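Talk notes: Small soap, big kettle
Local history evening, Tuesday, doors at seven

Slow down. Last time I raced through the first bit and had to pad the end. Water on the lectern, phone off.

Start with the smell. Ask who grew up with a grandparent who saved soap ends in a jar. Wait for hands. Mine squashed them together into a sort of marbled lump and it never quite stuck, so you'd be in the bath with half of it coming away in your fingers.

Then say what I'm covering -- the soap works at Cevard, the people who boiled there, and why the whole street smelt of tallow on boiling days. I'm leaving out the court case. If someone asks about the court case, send them to Edith Zapata, who has read all of it and I haven't.

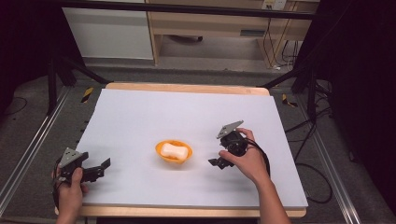

Why did soap makers bother with salt?
Salt makes the soap separate from the water, so it floats up as curd and the spent lye, with the glycerine in it, can be drained off from underneath.

I like doing that one as a question to the room because somebody usually shouts "to make it last!" and they're not far off. Go on to the kettles. The big one at Cevard held 1085 gallons according to the insurance list, and it was fired from below with whatever coal was cheap. A boil went on for days. You had a man up a ladder with a paddle, and the old hands tasted the stuff to judge it -- a tiny dab on the tongue, and if it bit you there was still too much lye. (Pull the face here. It gets a laugh.)

Frames next. Hot soap was ladled into tall boxes, left to set, and then the sides came off and it was cut with wire, like cheese. The wage book has 70 names in it for January, and nearly half are down as cutters or wrappers. Read out the Yurchenko sisters' entry, both wrappers, both fined for talking. I'd have been fined every day of the week.

Don't forget the Jerum tablet! That was their posh one, milled and scented, sold in a box of three. Milling means you dry the soap, shred it, put it through rollers with the perfume and press it. It goes further in the bath and doesn't turn to jelly in the dish. Pass the old wrapper round in its plastic sleeve and get it back this time.

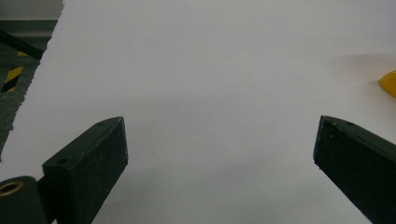
Pemska, January

Dateline is from the letter, read it out as it stands. The firm's traveller wrote home from there moaning about the cold, his boots and the price of a bed, and then on the last page he says he's sold 325 boxes to one shop. That's the bit to land on. Almost 689 went in the whole trip, so you can see why he was pleased with himself.

Wilmer Huamán found the letter tucked in the back of a ledger. Thank him by name, he'll be near the front.

Closing: the works shut, the kettles went for scrap, and the yard is garages now. Show of hands again for bar or liquid. Then questions, then tea, and chairs stacked by half nine.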